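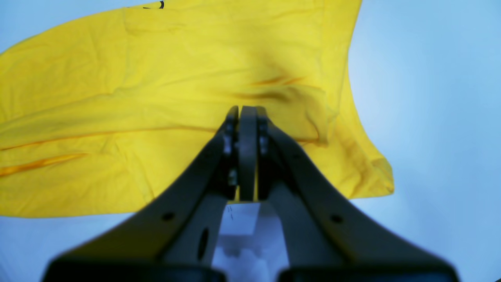 The Great Yellow Pile

I have a thing about yellow. My closet is mostly gray and navy like everybody else's, but every time I walk past a rack with something bright yellow on it my hand just goes out, and home it comes. Last weekend I finally pulled every last bit of it out of the drawers and the hall closet (T-shirts, a pillowcase, scraps I've been saving for a quilt I will probably never make) and dumped the lot on the bed. It looked like somebody had knocked over a truckload of lemons.

So that was my November project. Fold it, fix it, or let it go!

The folding part first. I've tried pretty much every method going, and the one I keep coming back to for soft, rumply stuff is the pinch. You grab the cloth in the middle, lift it straight up, and let everything hang. A thin T-shirt will sort itself out a lot better hanging from one point than it will if you chase the wrinkles around with your palms. Then lay it back down, find the shoulders, and fold in the sides. My mother did it with dish towels and I thought she was being fussy. Sorry, Mom.

Edges are what get me. When a hem starts to fray I always tell myself I'll stitch it up that same evening, and then it goes back in the drawer and gets washed 9 more times and I've lost half an inch of fabric. This round I made a separate stack for anything with loose threads and put it right on top of the sewing box, where I'd have to move it to get to the scissors. Two pieces are already done. Two! Nothing fancy, just a narrow double fold and a running stitch in whatever thread was closest, and if you look hard you can tell it's a shade too orange.

The drawer itself needed help too. I picked up a set of dividers from Samex, the plain white ones, and they slide around more than I'd like, so there's a strip of shelf liner under them now. The box for the quilt scraps is an old Tirmont shoe box with the lid long gone. And I did splurge on a cedar block from that little shop, Ustine, because the woman at the register let me smell it and I have no willpower.

Washing, quickly, because I got asked last time. Cold water, inside out, yellow with yellow. I hang mine over the shower rod overnight and it's usually dry when I get up at seven. The dryer is hard on thin cotton and I've stopped using it for anything I like.

I still have a bag by the front door for the donation bin on Jayasinghe, and I keep taking the same shirt out of it. It's too big, the color does nothing for me, and I've slept in it twice this week. I guess it's a pajama shirt now.

Next up is the linen shelf, which has a fitted sheet situation I'm not ready to discuss. If you've got a way to fold those that doesn't end in a ball, leave it in the comments, please!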